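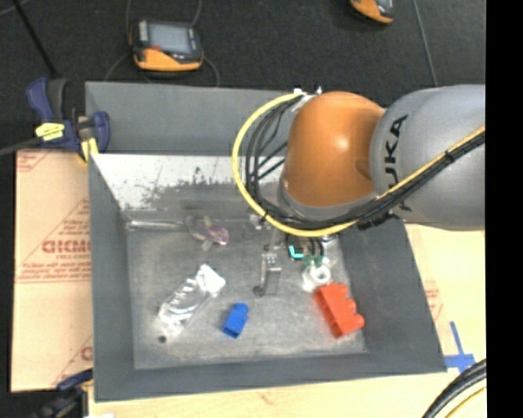 KUKA arm over a grey bin

Citing one chapter from an edited book when the editors also wrote the introduction

Asked by Kaja Kütt
September 29, 2026
Tags: referencing, edited volumes, history, honours thesis

I'm writing my honours thesis on rent disputes in a market town and I keep running into the same problem with edited collections. The main one I'm using has 16 chapters by different people, two editors, and a long introduction that the editors wrote together. I use three of the chapters quite heavily and the introduction a fair bit as well.

My questions are:

Do I cite the editors or the chapter author in the text? My supervisor's own articles seem to do both.

The introduction has roman numeral page numbers. Do I keep those or convert them?

One chapter (Hubmann's, on tenants in Drorncombe) first came out as a journal article in January of the year before the book. The wording is slightly different in places. Which version should I be citing?

The department says "author-date, be consistent" and that is all the guidance we get. I've read the library handout and it only covers whole books by one author.

3 answers

Zane Bite
Accepted answer

Cite whoever wrote the words you are using. If the argument comes from a chapter, the chapter author goes in the text with the year of the book, and the reference list entry starts with that author too. The editors appear later in the same entry, after "in", followed by the book title, publisher and the page range of the chapter.

So in the text you would have (Hubmann, year, page), and in the list something like:

Hubmann, J. (year) 'Chapter title', in Editor, A. and Editor, B. (eds) Book Title. Place: Publisher, pp. first–last.

You only cite the editors on their own in two cases. One is when you mean the collection as a whole, for example when you say that a recent volume has brought work on tenants and labourers together. The other is the introduction, where they are the authors. Treat it as a chapter called 'Introduction' with both their names at the front, then list them again as editors. It looks repetitive but it's correct.

Keep the roman numerals. A reader who goes looking for page 14 will end up in the wrong part of the book if you meant xiv.

For the reprinted chapter, cite the version you had open when you took your notes. If you quoted from both, put both in the list, and add a letter if the years happen to match. If the differences matter to your argument, a short footnote saying the chapter was revised from the article is plenty. Don't mix page numbers from one with the date of the other – I marked undergraduate essays at Polov for a few years and that was the most common mistake I saw with these books.

Three chapters from one collection means three separate entries. Some styles let you give the book its own full entry and shorten the chapter ones, so check whether yours does before you go through and type everything out.

Tõnu Grīnberga

Agree with most of the above but would add that you should look at the acknowledgements page. Often it says which chapters appeared elsewhere and whether they were changed, and that saves you comparing them line by line. In the Lepik collection on dock workers it was in very small print at the back, after the index.

Also, if your thesis has a word limit, find out whether footnotes count. Ours was 500 words over because of notes exactly like the one suggested here, and I had to cut most of them in the last week.

Zhenhua Gu

just use a reference manager, pick "book section" and not "book" and it sorts it out. I use Bavum, had some 27 chapters in mine and fixed maybe 4 by hand

Comments on this answer

Kaja Kütt: Thanks. I had them all in as "book", so that explains the editors' names turning up everywhere. Changing them over now.

Zane Bite: Check the introduction entry once you've done that. A lot of the imported records leave the author field blank for introductions, and then it gets filed under the title.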